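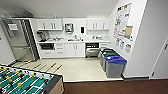

On Sunday the office of Drudex was closed, and I had the key for it until four in the afternoon. I came to take my cup. It was the only thing I had left there after 17 years, and I did not want that it stays with people who would put pens inside.

I opened all the upper cabinets, first the left ones, then the right ones. There were many cups from Nivari, all the same. Mine was not between them. I made myself a coffee in one of theirs and drank it standing, like I did every morning.
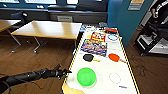
My daughter was eight when she first came to the office with me. It was a school holiday and I had no other place to bring her. She played table tennis against my boss and won, and he was angry until lunch. Now I stood by the white table with the striped tape on its edges and looked at the two paddles, one black and one red-orange. She always chose the red one - she said it was faster. I took it by the handle and hit the air, one time only, very softly.

Then I put it back, washed the Nivari cup and dried it with paper. I wrote a short note, "If you find a brown cup, please call me," and left the note next to the coffee machine. On the stairs I remembered that I broke that cup in October.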